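Início | Disciplinas | Materiais | Avisos | Contacto

Materiais e Acabamentos II
Apontamentos da aula 5: espumas rígidas e placas leves (prof. Lucinda Wojcik)

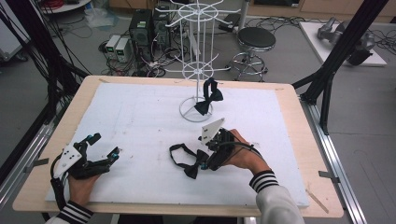
Fig. 1. Placa de espuma branca sobre tampo de madeira clara. Marcas cinzentas ténues na superfície.

Recapitulando a aula anterior: densidade não é rigidez. Muita gente trocou as duas coisas no exercício do Szénási, rever a ficha antes de entregar a segunda versão.

1. Espuma, o que é

Sólido com gás lá dentro. Célula aberta: os poros comunicam, passa ar, passa água (esponja, filtros, absorção acústica). Célula fechada: cada bolha isolada das outras, melhor para isolamento térmico e flutuação. Na prática há sempre mistura, os fabricantes dão uma percentagem de células fechadas e é essa que interessa ler.

Famílias que vamos usar este semestre:
- EPS (poliestireno expandido). Pérolas soldadas a vapor. Vê-se o grão quando parte. Barato, esfarela no corte.
- XPS (poliestireno extrudido). Célula fechada, grão fino, bom para maquetes de terreno.
- PU rígido. Dois componentes. Lixa muito bem, faz um pó terrível.
- PE expandido. Flexível, embalagem, quase não cola com nada.
- Cartão-pluma. Sanduíche: papel / núcleo de espuma / papel. Não é espuma "pura", comporta-se como painel composto.

2. Porque é que a sanduíche funciona

Em flexão as tensões máximas ficam nas faces de fora. No meio, na linha neutra, quase nada. Portanto material resistente nas faces, material leve no miolo. O núcleo mantém as faces afastadas e aguenta o corte. Mesmo princípio da viga em I, alma e banzos.

Rigidez de uma placa maciça cresce com o cubo da espessura. Dobrar a espessura = oito vezes mais rígida. Isto sai sempre na frequência, escrever a expressão do momento de inércia (b·h³/12) e fazer a substituição, não basta dizer "fica mais rígida".

Modos de falha da sanduíche:
 a) a face comprimida enruga
 b) o núcleo parte por corte
 c) a face descola do núcleo (delaminação)
 d) esmagamento local, p. ex. o dedo, a quina da régua, o grampo apertado de mais

O d) é o que estraga as vossas maquetes. Pôr um calço entre o grampo e a placa. O cartão-pluma não recupera, fica a marca.

3. Corte

Lâmina nova. Mesmo. Lâmina gasta arrasta o núcleo e deixa a aresta comida. Três passagens: a primeira corta só o papel de cima, a segunda o miolo, a terceira o papel de baixo. Régua de aço, base de corte por baixo. Ângulo baixo, a lâmina quase deitada.

Para meia-esquadria: cortador de ângulo ou guia improvisada a 45 graus. Deixar um pouco de folga e lixar.

Fio quente: só para EPS e XPS, com extração ligada. PU NUNCA no fio quente, a decomposição liberta gases tóxicos. O mesmo para PVC expandido. Na dúvida sobre o material perguntar antes de ligar o aparelho.

Curvas: fazer cortes paralelos só no papel e na espuma, deixar inteiro o papel do outro lado, dobrar. Quanto mais juntos os cortes, mais suave a curva. Experimentar primeiro numa sobra.

4. Colagem

Colas com solvente (contacto, a maior parte dos sprays) comem o poliestireno. Há sprays próprios, diz na lata. Cola branca funciona mas seca devagar entre duas superfícies pouco porosas, e a água empena o papel. Se colar papel numa face, colar também na outra, senao a placa faz barriga.

Cola quente: pistola de baixa temperatura. Epóxi: serve, pesa, é cara.

No enunciado comparam-se dois adesivos, o Parkadent e o Gumetham. Preencher a tabela com o tempo aberto, a aderência papel/espuma e o aspeto da junta depois de lixada. Não copiar do colega do lado, as placas são de lotes diferentes e nota-se.

5. Contas da aula

Provete 1: massa 13 g, volume 457 cm³.
Densidade = 13 / 457 = 0,0284 g/cm³
Passar para kg/m³: multiplicar por 1000 → 28,4 kg/m³

Valor plausível para uma espuma de poliestireno leve. Se der 28 400 enganaram-se nas unidades, se der 0,028 esqueceram-se da conversão. Unidades SEMPRE no resultado final, desconto meio valor.

Provete 2: tira apoiada nas pontas, vão de 200 mm, carga a meio. Flecha = F·L³ / (48·E·I). O vão também vai ao cubo, atenção. Medir a flecha logo a seguir a pôr a carga. As espumas têm fluência: deixa-se a carga posta e a flecha continua a aumentar sem se mexer em nada. Para carga permanente usa-se um módulo reduzido, ver a folha do Cultero na pasta da disciplina.

6. Acabamento e armazenamento

Superfície branca agarra tudo, grafite, pó, gordura das mãos. Borracha miolo de pão para as manchas leves, nada de álcool em cima do papel. Limpar aparas com pincel seco e macio. Guardar as placas deitadas ou bem na vertical, nunca encostadas em diagonal à parede. Longe do sol, o papel amarelece e o poliestireno fica quebradiço à superficie.

Tinta: acrílica à base de água, demãos finas. Spray vulgar na aresta exposta = buraco. Selar a aresta primeiro com massa acrílica ou fita de papel.

7. Para a próxima aula

- Ler o capítulo dos compósitos até aos favos de mel
- Trazer régua de aço, x-ato, lâminas de reserva
- Tabela dos adesivos preenchida
- Um painel sanduíche feito por vocês, formato livre, que aguente o próprio peso em consola

Entrega da segunda versão do exercício: fim de outubro, em papel, com os cálculos à vista.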